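Ticket 2443 – Block picking cell, arm stopping partway through the open day demo
Site: Brekwood, demo hall
Status: Resolved, one item left open
Priority: High (visitors on 18th July)

Reported problem

Arm stops over the bin and goes into a protective stop. Log shows "external force limit" on joint 5. It clears straight away with a reset, then runs happily for anything up to 53 picks before doing it again. Same fault in the morning rehearsal and in the first visitor session.

What we tried first

Restarted the controller. No change.
Re-taught the approach point over the bin, a touch higher. No change.
Dropped the speed in the Prirko program from full to half. The stops came less often but they still came, and the demo looked sleepy, so I put it back.
Swapped the blocks for the spare set from the Druretti kit, in case weight was the trouble. No change.

Update, after the first session

I have to say the visitors were brilliant about it. We had a school group from Tillman who cheered every time a block came up, and cheered even louder when the arm stopped and I had to walk over and reset it. Two of them asked better questions about force limits than I've had at some job interviews! One wanted to know if the arm could "feel" the block or only the bin, and that got me looking at the joint readings properly instead of just clearing the fault.

The readings were climbing before the arm got anywhere near a block. It happened on the wrist turn, always in the same direction, and always worse for picks at the far side of the bin.
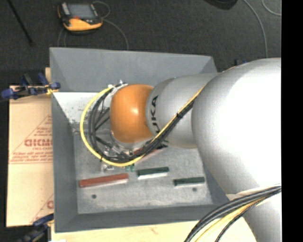 So my money was on the cable loop at the wrist. With the wrist turned right round, the bundle was going tight and pulling back on the joint, and the controller quite reasonably read that as a collision.

Fix

Let out more slack at the wrist and tied the bundle again.
Limited the wrist turn in the program, so it goes the short way round for the far picks.
Reset the force limit to the original value. It had been raised during rehearsal – please don't do this again without a note on the ticket.

Test

Ran 200 picks over lunch with the doors shut. No stops. Ran the afternoon session at full speed, also clean, and the last group stayed on well past their slot to watch it empty the bin and start over. Lovely afternoon.

Still open

The slack is a stopgap. I'd like a proper cable guide fitted before the September visit. Part request is in, waiting on a price.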